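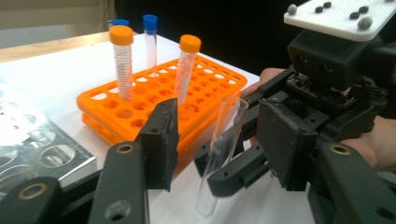 Setting up your press list in Stetar

By Daranee Paisan
August | 4 min read | 12 shares

Before you can send a release from Stetar, you need at least one press list. A list holds the names, outlets and email addresses of the reporters who receive your news. Only account owners and editors can create one.

Import your contacts

1. Open Contacts and select New List.
2. Type a name for the list. Keep it short, as the name shows in the send menu and long ones get clipped.
3. Select Import and choose your spreadsheet. Stetar accepts CSV files only.
4. Match each column to a field. First name, last name and email are required. Outlet and beat are optional, but you can't filter by them later if you leave them out.
5. Select Check File. Rows with a missing or badly formed email address are marked in red.
6. Fix the marked rows or select Skip, then select Finish.

Note: A single file can hold up to 2000 rows. If yours is longer, split it and import each part to the same list. Duplicates are merged by email address.

Caution: Importing a contact who has opted out does not opt them back in — the record stays blocked. Do not add the person again under a second address.

Set the sender

1. Go to Settings, then Sender.
2. Enter the name reporters will see. Use a person's name with the company after it, for example "Si-woo Kang, Vater."
3. Enter a reply address that someone reads. Replies are not stored in Stetar.
4. Select Verify. A message goes to the reply address with a link that works for 12 hours.

If the message doesn't arrive, check the spam folder before you select Verify again. Each new request cancels the earlier link.

Send a test

1. Open the release and select Send Test.
2. Enter up to 3 addresses, separated by commas.
3. Open the test on a phone and on a computer. Check the headline, the contact block and every link.
4. If the release is under embargo, check that the date, time and time zone appear above the headline.

Caution: The embargo line is text only. Stetar does not hold back a release because an embargo has been typed in. To delay sending, use Schedule.

Note: Tests don't count toward your monthly total, and opens from a test are left out of the report.

Once the test looks right, go back to the release and choose your list from the send menu. Scheduling is covered in the next section.

2 comments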